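Slide 7 - the stuff with no home

Wait for people to settle. Ask who has a drawer they can't close. Most hands go up, and the rest are fibbing.

Say: at Grirholm we sorted 633 household items, and the easy ones took a morning. The leftovers took until Thursday.

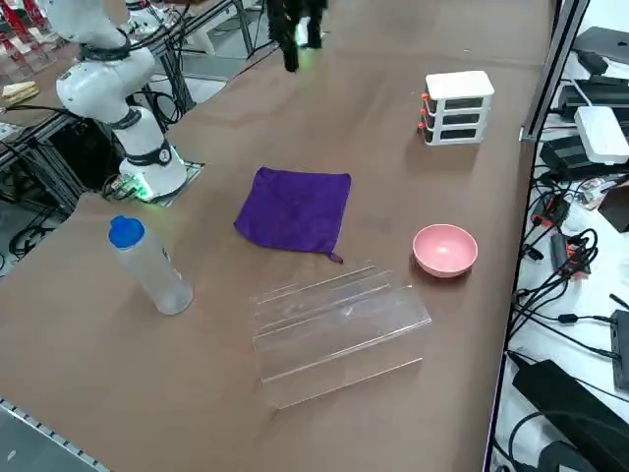

Author: storage editor, Tornasura

Purple cloth, water bottle with the blue lid, pink bowl, clear stepped stand. Ask where each one lives. Let them argue - the bowl always starts it.

Point out the little unit with the orange knobs. Three drawers, and people will still buy a fourth.

Mention the stand last. I own two, and both are displaying dust. Pause for the laugh, if there is one.

Next slide: the Mallach hallway.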